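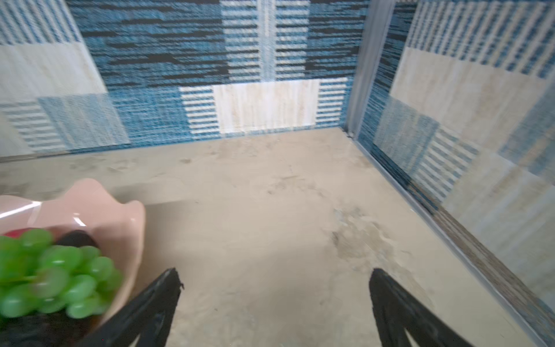
The Striper Tournament Nobody Can Check

Every November the Skidwood tackle shop posts its tournament results, and every November I read them with one eyebrow up. Last fall's top boat reported 4 striped bass released in an evening, all of them "healthy." Says who? The fish were measured in the dark, held up for a phone, and dropped over the side.

I like catch and release. I do it myself. What I don't buy is the idea that letting a fish go is the same as doing it no harm. A bass fought too long on light line and then kept out of the water for a portrait may swim off fine and still die where we can't see it.
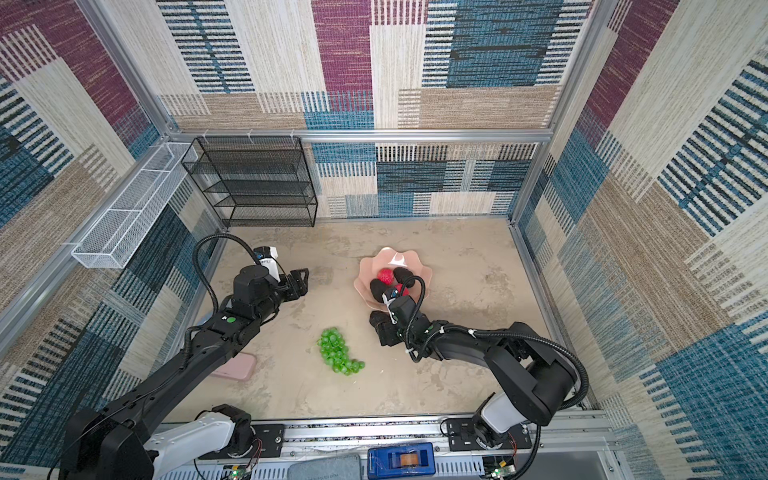 Katia Ruggiero, who won two years ago, told me the entry fees pay for good work on the river. Maybe so. The Clemasstead event brought in roughly $3,000, and I have yet to see a list of where it went.

My own rules would be dull. Single barbless hooks. No treble plugs with live eels as backup. Measure the fish in the water or don't enter it — and if that means fewer pictures on the shop wall, fine.

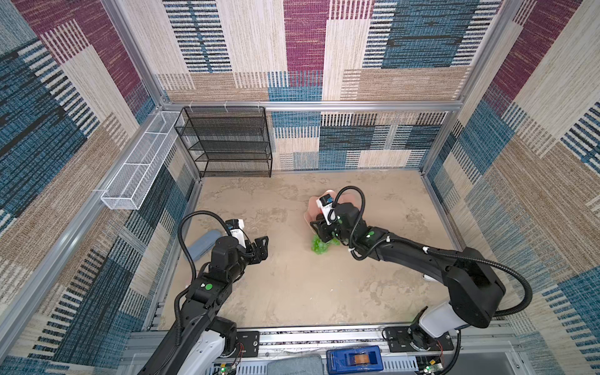
Would circle hooks fix the problem?

They help with bait, where deep hooking is the main worry. They do nothing about long fights or rough handling, and I'd want both in the rules before I paid to enter.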